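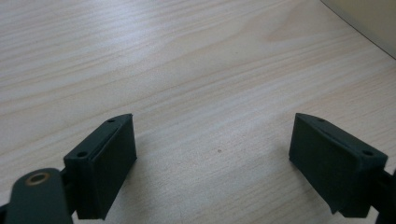 Gripper fingers don't close evenly and the club demo is in September

Posted in: Clubs and competitions > Grippers and hands
Tags: hand-held gripper, linkage, bushings, school club

stokley_afterschool

We're a secondary school robotics club (Stokley, Years 9 to 11, plus me, who teaches geography and was slow to leave the room when they asked for a supervisor). Our project is a hand-held gripper. You squeeze the handle, two fingers close, you pick things up and put them down in a different place. The plan is to get people's grans to do this at the September open evening and record how they go about it, then have the club work out which bits of the job a proper arm could copy.

The fingers are dark green because that was the reel we had. Each one is a chunky block with a flat pad facing inwards and two small screw holes along the top ledge. The linkage arm has a metal bushing pressed into it near the end. All of it is based on the Horketti open plans, with what one of my Year 10s calls improvements.

My problem is that the fingers open nicely and look the same on both sides, but when they close, the right one gets to the middle first and then sits there waiting for the left. Anything light gets shoved sideways before it gets gripped. A rubber does a little walk across the table. A glue stick falls over. We ran a test of 118 picks with assorted stationery and 93 of them worked, which the club thinks is magnificent and I think is a lot of dropped stationery.

Things we have tried so far:

Tightening every screw. Made it stiff as well as uneven.

Loosening every screw. You can guess.

Swapping the left and right fingers over. They are mirror images so they don't go on the other way round, a fact we established by trying for most of a session.

Printing the left finger again, 2 mm thicker at the pad. This did move the meeting point, but now the pads don't lie flat against each other and there's a wedge of daylight at the top.

Putting foam on the pads. Better grip, same walk.

Is this a printing thing, a linkage thing, or a Year 10 thing? We've got a budget of £20 left and no great wish to start again.

pivotpoint_pete

Sounds like your printer isn't calibrated. Calibrate your printer. Also what filament is it, and what speed, and is it in an enclosure? I always print mine slow. My nephew's club had one that did something similar and they bought a metal one in the end and it was much better.

tolerable_fit

I run a college group that has built nine of these, six of which I would show to a visitor, so take this as coming from someone who has made the mistake in several colours.

First, stop changing the fingers. They're the part you can see, so they get the blame. If they look the same with the gripper open and only disagree on the way in, I would look at the joints behind them. Put the original left finger back on before you do anything else, or you'll be chasing two faults and one of them will be yours.

Then do this, in this order.

1. Take the foam off. You can have it back later.

2. Lay the gripper on a table and draw a line down the middle of a sheet of paper under it. Squeeze the handle very slowly and get a pupil to mark where each fingertip is at a few points along the way. If one finger is ahead by the same amount all the way in, it's an offset, and you have an arm a little too long or too short. If the gap grows as you squeeze, there's play in a joint somewhere. If it goes in jerks, something is rubbing.

3. Hold the handle still, half closed, and waggle each finger by hand. Compare the two. My money is on the left one being sloppier. It'll feel like a loose tooth.

4. Find which joint it is. Put a fingertip across each joint in turn while somebody else waggles. You'll feel the bad one shift under your finger. Check the bushing holes first. A printed hole usually comes out smaller than drawn, somebody opens it up with a drill held by hand, and then it's an oval. The bushing goes in with a satisfying push and spends the rest of its life moving about.

5. If the hole is oval, print that arm again and leave the hole slightly undersized. Ream it, or turn a drill bit by hand with the arm held in a vice. Press the bushing in with the vice jaws, straight. Please do not let them use a hammer. They will suggest a hammer.

6. Check the little connecting pieces between the arm and the finger as well. On the Horketti layout these are easy to fit back to front, and the two ends are only slightly different, as if someone did it for a laugh. Take both off and lay one on top of the other with the holes lined up. If they don't match, flip one and try again. If they still don't match, one of them has been improved.

Cost of all that should be some filament and a couple of bushings. I get mine from Trisden in small bags, but any will do as long as you measure what turns up.

On your numbers: 93 out of 118 isn't bad for a gripper that closes lopsided, but I'd want to know what the failures were. If they were nearly all small light things, that fits what you've described. If you were dropping heavy things too, the pads may be flexing, and you can look at that once the two sides agree. Have the club write down the object each time. They'll hate it, and then someone will make a chart and become unbearable.

stokley_afterschool

Thank you. We did the paper and the pencil marks today. The gap grows. The left finger does indeed feel like a loose tooth, and several pupils then told me about actual teeth.

The bushing hole on the left arm is oval. The hand drill has been mentioned by two separate people, neither of whom was apparently there at the time. Printing a new arm tonight. The connecting pieces were both the right way round, which I mention because the Year 10 in question has asked me to.

tolerable_fit

Glad to hear it. Ream it slowly, and run the same objects again afterwards so you've something to compare with.

quietservo

Adding one thing for anyone finding this later. Even with good joints you can get the same walk if the object isn't midway between the fingers when you start squeezing. People hold these things at all sorts of angles, especially people who've never used one. We did a student project on the Mitsotakis-Vlachou exercises (the pick and place sheets, your library may have them) and almost 20 of our early failures were only that. We put a small pencil mark on the table, told everyone to line up on it, and the number dropped a lot.

Also worth giving your visitors a practice go that you don't record. Ours tended to squeeze as if the handle owed them money.

pivotpoint_pete

Still worth calibrating the printer.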